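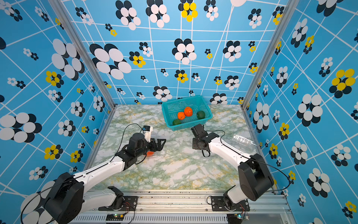
**Minutes — Amadi Working Group, Closavham site, May 2021**

Present: Elisa Cirillo (chair), Danilo Lumbao, Seon-mi Maeng
Apologies: Bảo Cù

### 1. Minutes of the April meeting

Agreed without change.

### 2. Remote-control demonstrations, fruit task

Ms Maeng reported that 129 demonstrations had been accepted on the two-arm cell. Mr Lumbao asked that operators keep both grippers within the walls at all times — the stored runs are otherwise hard to compare. Agreed.

The meeting considered the layout with the fruit in the teal basket at the back and clear plastic lying between the grippers. It was noted that clear plastic is difficult for operators to judge on screen. Operators are to slow down before closing on it.

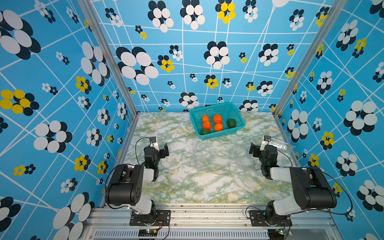
### 3. Operator training

New operators will complete 40 practice runs before recording. Ms Cirillo to inform Curville.

### 4. Actions

- Mr Lumbao: revise the operator sheet.
- Ms Maeng: circulate the list of rejected runs.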